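Start your tomato sauce the night before if you can, at least in your head, because the fun of a raw-and-roasted sauce is in picking the tomatoes. This is the one I make all through June and on into fall, and I love it so much that I've stopped buying jars altogether!

## What you need

- 12 ripe tomatoes, medium size
- 6 garlic cloves, skins on
- 1 orange, for the zest and a squeeze of juice
- olive oil, salt, black pepper
- a small handful of basil

The orange is Bontu Kassa's idea. She put a strip of peel in a pot of sauce at a potluck in Lonstead and I went home and tried it the same evening. It lifts everything.

## Roast most of them

1. Heat the oven to 400°F.
2. Halve nine of the tomatoes and set them cut side up on a sheet pan. Tuck the garlic in between.
3. Oil and salt them well (more salt than feels polite).
4. Roast until the edges go dark and the middles slump. In my oven it takes 50 minutes, but start looking at 40.

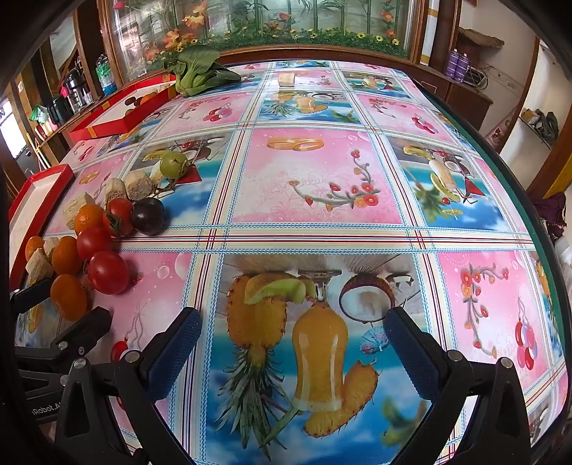 Tomatoes and oranges on a patterned tablecloth.

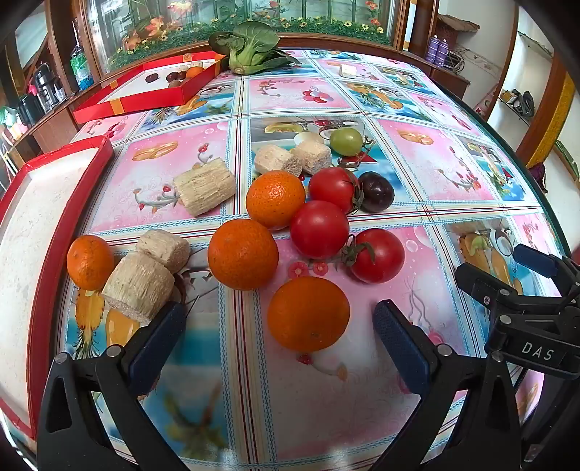 ## Grate the rest

Cut the last three tomatoes in half and rub the cut sides on the big holes of a box grater, with a bowl underneath. The skin stays in your hand and you get this bright, loose pulp that smells like a garden. Don't cook it!

Squeeze the roasted garlic out of its skins and mash it into the roasted tomatoes with a fork. I leave mine lumpy. If you like it smooth, a blender is fine, just let things cool a bit first.

Now stir in the raw pulp, a little orange zest and one good squeeze of juice. Taste. Add pepper, then more zest if you want it, a pinch at a time, and tear the basil over the top.

## Keeping it

It holds four days in the fridge in a lidded jar. For the freezer, leave out the basil and the raw tomatoes, and grate those in fresh on the day you thaw it. Frozen flat in bags it stacks beautifully, and a bag softens in a bowl of warm water while the pasta boils.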